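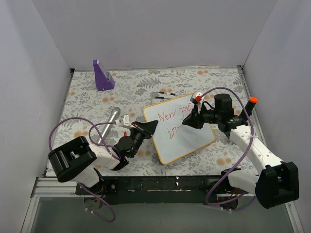

New joys in... your hands! The board swap is back

Quick one before this goes out, the rest of the newsletter is already late.

The message board swap is running again. How it works: you take a small wipe-off board, write the start of a line, stop in the middle, pass it on. Next person finishes it however they like. "New joys in" is a good one to get stuck on. New joys in gardening? In February? In leftover soup? Leave plenty of blank space underneath, people need room.

Boards go out from the Prirkdale desk, 10 of them to begin with, more if teh second box shows up. Bring your own marker if you have a favorite. Thin tips are best, the fat ones fill a board in two words. Red reads fine on white. Please no permanent ink!! We lost 2 boards that way last time and I scrubbed one for an entire evening.

Also, tablecloths. If you're writing at home put something down first, a wipeable cover with a leaf or flower print hides smudges way better than plain white. Margaux Vidal has spare lengths of printed cover, ask her nicely. Cut to fit, bring your own scissors.

Finished lines go back to the desk by 2020-07-26. Favorites get copied out for the next issue, first names only unless you say otherwise. Late ones go in the one after, no promisses on space.

Questions to Margaux, extension 797.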